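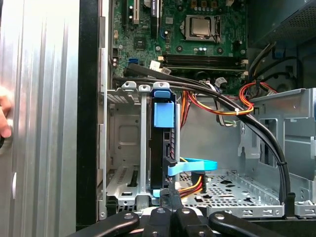
Keep the old tower

Every few months someone tells me to throw out my desktop. My brother-in-law, Thirumalai Nambiar, has done it twice since February, both times while holding a laptop so thin he carries it in an envelope. When its battery swelled, the shop in Roltport kept it for 35 days and gave him back a different one, minus his photos.

My tower opens from the side. You take the panel off and there it all is, laid out like a kitchen drawer somebody else organized. The drive has a blue plastic tab, and in my experience a thing with a blue plastic tab wants you to pull it. I have no training. I once put a fuse in a toaster that didn't take fuses. Even so, I have swapped that drive without calling anyone.

People complain about the wires. Fine, it's a lot of wires. But they come in colors, a zip tie keeps them more or less civil, and I'd rather look at a mess I can reach than a smooth slab held shut with glue.

The computer weighs as much as a dog and takes up the space of one. It cost me 200 dollars, used, from a man in Mosard who threw in the keyboard. Thirumalai says it's an eyesore. He was over again last night, printing his taxes on it.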